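We had our second flood warning of the winter on a Thursday evening, and since then I've been asked by half of Eston what we keep in the cupboard under the stairs. So I've finally sat down with a pot of tea to write it out properly, for anyone who lives near the river or at the bottom of a hill (and in Tumstead, let's face it, that's most of you).

## The box itself

Ours is a plastic crate with a clip lid, 42 litres, and it lives on a shelf where the water would have to try quite hard to reach it. In it we keep a wind-up torch, a spare one with its batteries taped to the outside, a battery radio, rubber gloves, bin bags, a first aid tin, and a freezer bag holding copies of our insurance papers. Write the flood line number and your policy number on the inside of the lid in thick pen. You'll thank yourself when your phone is on four per cent!

Bottled water goes in last. I date the bottles with a sticker and swap them every March, when I change the smoke alarm batteries as well, and the old water goes on the tomatoes.

## Getting the downstairs ready

Start with the rugs. Roll them, tie them with string and carry them up before you do anything heavier, while your back is still fresh. Then the bottom drawers: pull them out whole and put them on the beds, contents and all, and never mind the tidying.
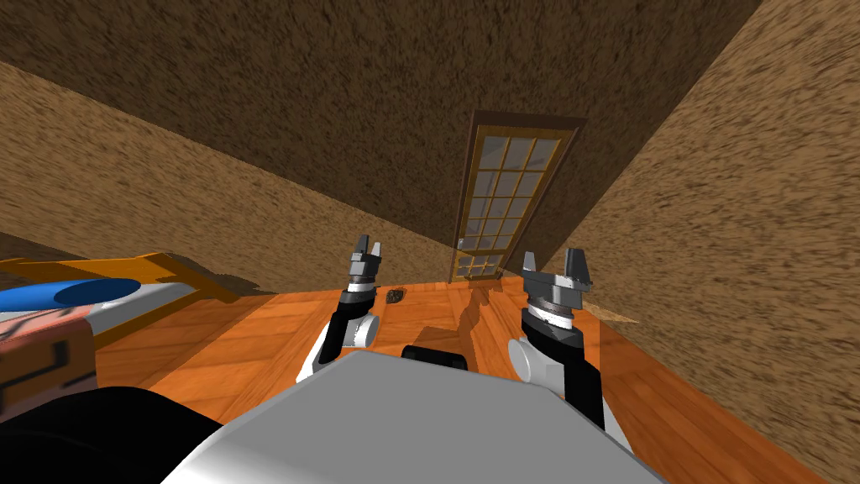 Sandbags are heavier than you remember, so lay them before it gets dark. Fill each one only halfway, fold the open end underneath, and stagger the rows like bricks, with a sheet of thick polythene tucked behind. Do the doors first and the air bricks after. A door with glass panels, set straight into the wall with a wooden floor running towards it, is the sort I'd see to before any other, and I'd lay old towels along the inside too, as boards do drink up water and are slow to give it back. Keep one way out clear, whatever you do.

## When the power goes

Leave the freezer shut. Ours at Heffernan Row was well packed and came through a whole night without trouble, though I did wrap it in 2 old duvets (keep them clear of the vents and whip them off before the electric comes back). If water is getting anywhere near the sockets, switch off at the mains, but only if you can reach the switch with dry feet. If you can't, leave it and go upstairs.

## Afterwards

Take photographs of everything before you mop. My sister-in-law at Cindley threw out a ruined carpet that had cost her £385, and had a dreadful time claiming for it without a picture. Wear gloves, open the windows, and wash hard floors with hot soapy water before you go near the disinfectant.

Wooden boards want patience. Keep the heating low and the air moving, and leave the furniture off them until they've properly dried out, even if you're eating your tea on the stairs for a month.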